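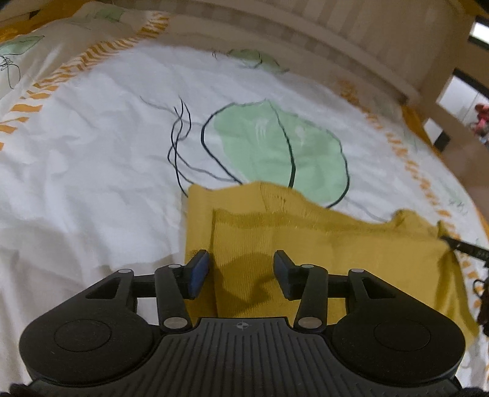 Figure 2. Yellow fabric on a printed duvet, from the bed-making set.

4.2 Does a made bed tell us anything?

The claim we set out to test is a familiar one in the housekeeping literature: that people share a working idea of what a made bed looks like, and that departures from it can be scored. We doubted this before we began and we doubt it more now. The Clorkeck checklist, which we used because earlier studies in Wadevville had used it, gives a bed a score from the state of its cover, its pillows and whatever else has been left on top. It works well enough on hotel beds. In homes it runs into trouble almost at once, and the trouble starts with loose cloth.

Figure 2 is a case in point. A piece of mustard-yellow fabric lies on a white duvet with green leaves and black stems. Under the checklist, a coder must first decide whether the fabric belongs to the bed. If it does, it counts as bedding and is scored for how it is laid. If it doesn't, it counts as clutter and the bed loses points for its being there at all. The checklist offers no rule for choosing. Its authors seem to have assumed that anyone can tell a throw from a garment, or a pillowcase from a dish towel, at a glance. Our two coders could not always do so, and we see no reason to think other coders would do better.

We asked both of them to write down how they had reached their decisions on items like this one. Guðlaug Briem went by color. Where a cloth stood out strongly from the duvet cover under it, she leaned toward clutter, on the grounds that people who care how a bed looks tend to match things. Poul Thygesen took the same contrast as a sign of decoration, and said that a plain strong color over a leaf print is exactly what shops sell. Both readings are sensible. They give opposite scores. Neither coder would give way when the two sat down to compare notes, and the written guidance settled nothing.

It might be argued that this is a small matter, and that unclear items will wash out in a large enough set. The full set holds 3,000 stills, and we took 900 of them for double coding. Size does not help if the errors all run one way, and for each coder they did. A coder who treats bright cloth as clutter will do so in home after home, and will end up reporting that homes with bright cloth are untidy. That is a finding about the coder. We suspect that several published results on bedroom tidiness are of this kind, though without access to the original coding sheets we can't show it.

A second problem is the idea of a finished bed. The checklist treats each still as a result. Yet people make beds in stages, with laundry dropped on the cover and then folded there, a pillow set down on a chair and forgotten, a phone call halfway through. A cloth on a duvet may be on its way to a drawer. It may be staying put for the winter. One still cannot separate these, and the coding sheet has no box for "can't tell." We added one. The Pralta group, in comments on an earlier draft, objected that coders would hide in such a box and use it for every hard case. Perhaps they would. We would still take an honest blank over a made-up score, and the scores coders gave before the box existed were, by their own account, partly guesses.

Then there is the question of whose standard is being used. In the interviews (Section 3) people described a made bed in ways that overlap very little. One respondent said the duvet should be pulled flat and the pillows hidden under it. Another never covers the pillows and thinks doing so keeps them stale. A third makes the bed in the evening, just before getting in, so that by any daytime measure hers is a home of unmade beds. All of them said they made their beds every day. Najafi, the service that trained some of our respondents for paid cleaning work, teaches a single method with tight corners, and those respondents mostly told us they drop it at home.

We don't conclude that tidiness can't be studied. Sorting cloth by type, fold and place seems to us a fair task, provided the categories describe the cloth and leave the householder's intentions alone. "Fabric on duvet" is a category two people can agree on. "Misplaced item" is not, or not without someone in the room to ask. For the rest of this paper we therefore report the plain categories only and leave out the combined score, which we calculated and then set aside. Readers who want it for comparison with the earlier Wadevville work can rebuild it from the item counts in the appendix, but we would ask them to read the coders' notes first.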